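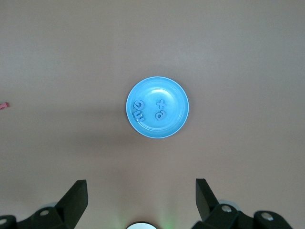
Changes to the Early Reading Grants from August

The Paddale Libraries Trust has agreed new terms for its early reading grants, which will take effect at the beginning of August. The terms were published on 6/25/23 and apply to all playgroups, nurseries and childminders within the Paddale library area. Groups that already hold a grant will continue under their existing agreement until it ends.

The grants were set up to help small settings buy books, letter sets and other materials for children who have not yet started school. Demand has grown steadily, and in the past year 72 settings received support. The Trust's review, led by Diane Petrenko, found that the scheme was well regarded but that the application form was too long, and that payments often arrived well after the start of term. Several childminders working alone told the review that they had begun an application and given up.

The form has now been cut to two pages. Applicants will be asked to say how many children they look after, what they wish to buy and how the materials will be used. A full budget will no longer be required for any request under 200 pounds, though receipts must still be kept and sent to the library office within one term of payment.

The upper limit for a single setting has been raised to 1125 pounds. Joint applications, in which two or more settings share a collection between them, may be made for up to 3000 pounds. The Trust particularly wishes to hear from settings in the outlying villages, where the mobile library stops only once a fortnight and where few applications have been received. A joint application must name one setting as the lead, and that setting will be responsible for storing the collection and keeping a record of loans.

Grants may be spent on picture books, rhyme books, alphabet materials, puppets and storage. They may not be spent on furniture, screens or staff wages. Books in languages other than English are welcome, and the library service can advise on suppliers. Noémie Chisholm, who joined the children's library team in the spring, will be the first point of contact for these enquiries.

Training will be offered alongside the grants. The sessions cover reading aloud to mixed age groups, choosing books for children under two, and introducing letters and their sounds through play. The last of these was requested by many settings during the review. "Staff asked us how early they should begin with letters, and how much," said Ms Petrenko. "Our advice is to follow the child's interest, to keep it short and to go on reading stories every day."

Fulgencio Varela will lead the sessions at the Central Library, with a further session at Dudis Hall for those who find it hard to travel into town. Places are free to all settings in the area, whether or not they hold a grant. Childminders may bring the children in their care to the Dudis Hall session, where a supervised story corner will be provided – please mention this when booking, and give the ages of the children.

The Trust has also looked again at how materials are returned when a setting closes. Under the old terms, everything bought with a grant was to be handed back to the library. In practice, many items were too worn to be lent again. From August, only books in good condition need be returned. Other materials may be passed to another setting in the area, provided that the library office is told in writing.

Applications will be read by a panel of three, chaired by Iraís Serrano. The panel will meet twice each term and decisions will be sent by post and by email within ten working days of each meeting. Settings that are turned down will be given the reasons and may apply again at the following round.

Paper copies of the new form are available from every branch library and from the mobile library. Completed forms may be handed in at any branch. Settings that applied in the spring and have not yet received a decision do not need to apply again – their requests will be considered under whichever terms are more generous to them.

Questions about the grants should be addressed to Noémie Chisholm at the library office. Bookings for the training sessions are being taken at the Central Library enquiry desk.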